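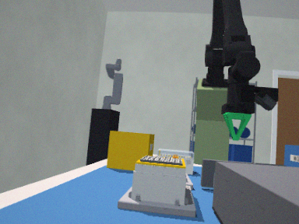
Girklow Laboratory Equipment List — August archive
Posted by Demyd Tkachenko, Automation Planning, Stukthorpe

Colleagues,

I am writing in reply to Edgardo's message on the second-phase equipment request, which is quoted in part below. The position of the Planning Office is that the request should go forward, with the order of purchases changed and with two lines removed until the supplier questions are settled. The simulated cell is now far enough along to be used for this purpose. With the green gripper hanging above the table near the white container on its tray, and the yellow box standing to the left of it on the blue table, one can at least begin to discuss working space in terms that everyone can check. Members who have only read the written layout are asked to look at the model before commenting, as several of the comments received so far refer to the earlier version of the bench.

Edgardo Dagdag wrote:

> The Espiritu bench group has asked me to put the following to the
> list before the budget window closes.
>
> First, we would like the full phase-two package ordered as a single
> purchase. That means the arm, the gripper, the wrist sensor bracket,
> the trays and the table fittings. Our experience in phase one was
> that splitting the order cost us more in staff time than it saved
> in price. The arm arrived well before its mounting plate and could
> not be powered up.
>
> Second, we would like the budget to include 2 spare sets of gripper
> fingers. The current line carries none. If a finger set is damaged
> we lose the bench until a replacement is delivered, and Koltance
> has not given us a firm lead time for that part.
>
> Third, we do not think it is right to hold the order until the
> simulation work is finished. The simulation is useful, but it has
> no end date, and the group cannot plan its year around it. I would
> ask that Planning state clearly what the model has to show before
> the money is released.
>
> Last, the tray line. The request form shows 3,250 for trays and
> fittings together. Please confirm whether this figure includes
> freight. We had assumed it did.

I will take these points in turn.

On the single purchase. The Office understands the concern and does not dispute the account of phase one. The delay to the mounting plate was caused by an approval that sat with this Office for longer than it should have, and the procedure has since been changed. However, a single purchase would place the whole request above the limit for departmental signature, and it would then wait for the next site review. Two orders, placed together and with matching delivery terms, would stay within the limit. The first would cover the arm, the mounting plate and the table fittings. The second would cover the gripper, the bracket and the trays. We would ask Koltance to confirm in writing that both will ship to the same date. If they cannot, the matter should come back to this list before anything is signed.

On spare fingers. The request is reasonable and the Office supports it. Please submit it as a separate line under consumables, and not as part of the capital request. The capital form does not allow for parts that are expected to wear, and a mixed line was the main reason the Stukthorpe packing request was returned last year. The group should also state which finger design the spares are for. The quotation in our file names one model and the bench drawing names another. Until this is corrected I cannot release either line — the purchasing desk will match them against each other and reject both.

On the simulation. Edgardo is right that no finish date has been given, and right to ask for a plain statement of what is needed. The Office does not require the simulation to be complete. It requires answers to the following, each of which affects what is bought:

- Whether the proposed arm can reach the containers in their planned places on the table without moving the mount. If it cannot, the longer arm must be priced, and the difference is large enough to change the request.

- Whether the gripper can open fully when a second container stands directly behind the first. The bench group's written layout has them close together. If more clearance is needed, the table must be longer, and the room survey must be repeated.

- Whether the bracket fitted beside the wrist stays clear of the shelving and the door through the whole working path. Facilities will not approve a fixed mount near a door until this has been shown.

- Whether the trays hold the containers in a repeatable position. The trays have been drawn with small tabs at the front. We need to know if the tabs are enough, or if a deeper recess should be ordered.

None of these calls for accurate color, lighting or surface detail, and I would ask the modeling staff not to spend further hours on them for the present purpose. A short note for each point, with the joint positions used, will be accepted. The notes may be sent as they are ready. They do not need to come as a set.

On the tray line. The figure of 3,250 does not include freight. It was taken from the supplier's price sheet, and the sheet gives freight on a separate page that was not attached to the form. I have asked for a revised quotation with freight shown as its own line. Groups preparing requests of their own should check for the same omission.

There is one matter that Edgardo did not raise. The request makes no provision for training or for the safety assessment. Both were charged to the general fund in phase one, and the general fund will not carry them again. The assessment must be completed before the arm is energized, so its cost cannot be put off to the following year. I suggest that the group add a line for each, using the internal rates posted on the Planning pages. If this takes the request over the signature limit even when divided into two orders, the trays may be moved to the consumables form along with the fingers. They have been treated that way before, at Espiritu and elsewhere.

The small gray arm on its pedestal should also be mentioned, as two members have written to ask if it forms part of the request. It does not. No line has been submitted for a second arm, and its place in the model should not be read as approval for one. If the bench group intends to ask for it, a separate justification is needed, including the floor space for the pedestal.

Subject to the above, the steps are as follows. The bench group will correct the finger model number and send the divided request. The Office will obtain the revised quotation and the shipping confirmation. Facilities will be copied on the note concerning the door. Once the reach and clearance notes are in hand the first order may be signed, and the second may follow on receipt of the tray note. Comments from other groups are welcome, in particular from those who have bought the same bracket and can say whether the cable was supplied with it.

Please reply to the list and keep the subject line unchanged, so that the messages file correctly.

Demyd Tkachenko
Automation Planning
Stukthorpe

This archive uses cookies to remember your reading preferences. By continuing to browse you accept their use. Manage settings

Recent messages on this list
Re: Phase two equipment request — finger model number
Internal rates for safety assessments, revised
Freight charges missing from quotations
Surplus shelving available at Espiritu
Re: Signature limits and divided orders
Koltance service agreement, renewal terms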